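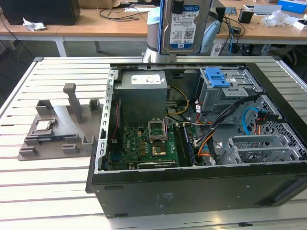
A desktop tower open on the bench, with the CPU and what looks like a memory stick set out in the tray.

About Zidola

Zidola repairs, upgrades and refits desktop computers in Postton. We buy used office towers, put them back in working order and sell them to households, schools and small businesses. We also fix computers people bring to the counter. Most of what comes through the door is a plain black or gray tower that has spent years under a desk, and those are the machines we know best.

How we started

Nusrat Ranasinghe and Selvaraj Jayasinghe opened the shop in one room behind a print store on Pathirana Street. The first job was a lot of 9 towers from an accounting office that was closing. Seven of them were sold within the month. The other two were used for parts, and one of the power supplies ran our test bench for a long time afterward.

We moved to the present building when the shelving ran out. The counter and the sales room are at the front. The workshop is at the back and takes up more than half of the floor, 3,440 square feet in all with the storeroom.

What happens to a tower

Every computer gets a job number and a paper card that stays with it. Dust is blown out first, in the side room, with the fan blades held still. The tower is then laid on its side on a bench and the panel comes off, so that the board faces up and both hands are free.

We work from the power supply inward. Cables are checked for heat damage and loose pins, then moved out of the way of the board. Drives are tested and, if they came from an office or a school, wiped before anything else is done with them. Memory is taken out and tested one stick at a time.

The processor gets the most care. The retention frame is raised, the chip is lifted straight up by its edges, and the socket is looked at under a lamp before a chip goes back in. Bent contacts are the most common fault we find on boards that somebody has already tried to upgrade at home. Some can be straightened. If not, we say so and quote for a replacement board.

Small parts do not go directly on the bench. They go in a tray with a place for each one - processor in its recess, memory in its groove - so that whoever picks up the job next can see what is out of the machine. We print our trays here in the shop. The current pattern is Karthik Dewan's and he is still changing it. Ask him about the depth of the grooves if you have some time to spare.

When the parts are back in, the tower runs under load overnight. It is cleaned on the outside, the card is signed and a copy goes in the box.

Who works here

Nusrat Ranasinghe runs the workshop and does the board repairs.
Selvaraj Jayasinghe handles buying, and visits offices that have equipment to clear.
Karthik Dewan builds and upgrades desktops and looks after the benches and tools.
Sabina Siddiqui is at the counter and writes most of the quotes.
Ruwan Siddiqui does testing, drive wiping and deliveries. He and Sabina are brother and sister.

Illalen desktops

Our refitted towers are sold under the name Illalen. There are two versions, one for general home and office use and one with more memory for people who edit photos or keep a lot open at once. The basic tower is $313 and the larger one is $419, both with keyboard and mouse. Monitors are sold separately and the stock changes every week. Each Illalen has a one-year warranty on parts and labor.

Laptops and phones

We replace laptop drives and memory where the maker allows it. We do not repair phones or tablets.

Bringing something in

Please bring the tower only, plus the power cord if it is an unusual one. Back up your files first if the computer still starts. If it does not start, tell Sabina at the counter which files matter and it will be written on the card. Looking at a desktop and giving a quote is free. Parts we remove stay with the job until you collect it, and you can have the old ones back if you want them.

Page last updated March 2020.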